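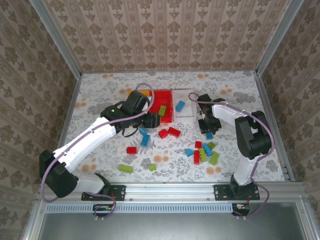 A damask is the least forgiving pattern to hang, according to Ulla Salminen, and most of the complaints that reach her desk come down to a repeat that was measured once and never checked against the second roll. The print is usually fine. The trouble starts at the seam.

The vertical repeat is the distance from one point in a pattern to the next identical point above or below it. In a straight match, that point sits at the same height on every strip. In a half-drop, each strip shifts down by half the repeat, and the third strip lines up with the first. Medallion designs are sold in both forms, and the label symbols are small and easy to misread.

The Kristiansen mill prints both types on one line. Its damask cylinders are engraved in sets, one for each color, and the circumference of the cylinder fixes the repeat. A customer who wants a taller medallion needs a new set. Pattern 3118, a brown on beige that has stayed in the catalog through several changes of management, still runs on cylinders re-engraved from the old drawings. The drawings are kept flat in drawers, and Miklós Kovács will not let them be rolled.

Paper expands across its width when paste is applied. Nonwoven stock hardly moves, and for that reason most of the mill's output has shifted to it. The older papers need a soak, usually printed on the label in minutes, and the soak has to be the same for every strip. A strip left folded too long grows wider than its neighbor – the medallions still meet at the seam, but the columns drift and the last corner shows it.

Color is handled by batch. Each run gets a number, and rolls from different runs should not share a wall. Csaba Katona checks every new batch against a retained cutting under two lamps, one warm and one cool. Browns are the worst for this. Two that agree under the warm lamp can split into red and green under the cool one.

Waste is the part buyers underestimate. With a large repeat, the offcut from each drop can come close to a full repeat, and a roll that should yield four drops yields three. Katona's advice is to work out the cut length in whole repeats first, then divide the roll by that figure and ignore the remainder. Short pieces go over doors and under windows. Keep one full drop from the batch, rolled print side out, with the label inside it.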